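Switching to a paper grocery list

I kept my grocery list on my phone for years and gave it up in December. The app was called Clekard, and it worked fine until an update started sorting everything by aisle for a store I don't shop at. Milk was listed under "seasonal." I went back to a pad of paper on the side of the fridge.

The pad has 80 sheets and I use one a week. I write things down when they run out, in whatever order that happens. The night before I shop, I copy the list over in the order I walk the store – produce first, then bread, then the dry goods, with frozen last. Copying takes a few minutes. It is also when I cross off things I already have. Last month I found I was about to buy rice for the third time.

My neighbor Nyokabi Mrema does it differently. She keeps one master list of 28 items that she always wants in the house and circles what is missing. I tried that for two weeks. It suits her because she cooks the same dinners most of the year, but I kept writing extras in the margin until there was no margin left.

I shop at the Muka on Medina Street now. It is smaller than the place I used to go, and the prices are a little higher on meat and lower on beans and flour. My last receipt was $79, and everything on it was on the list except a jar of mustard.

The one thing I miss from the app is being able to add something when I'm out. For that I send myself a text and write it on the pad when I get home. 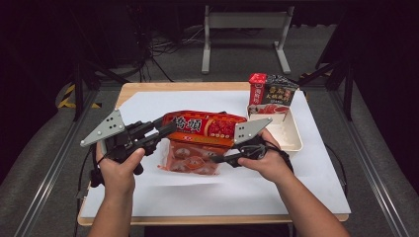

I still forget to bring the list with me now and then. When that happens I buy what I remember and go back later in the week for the rest, usually eggs.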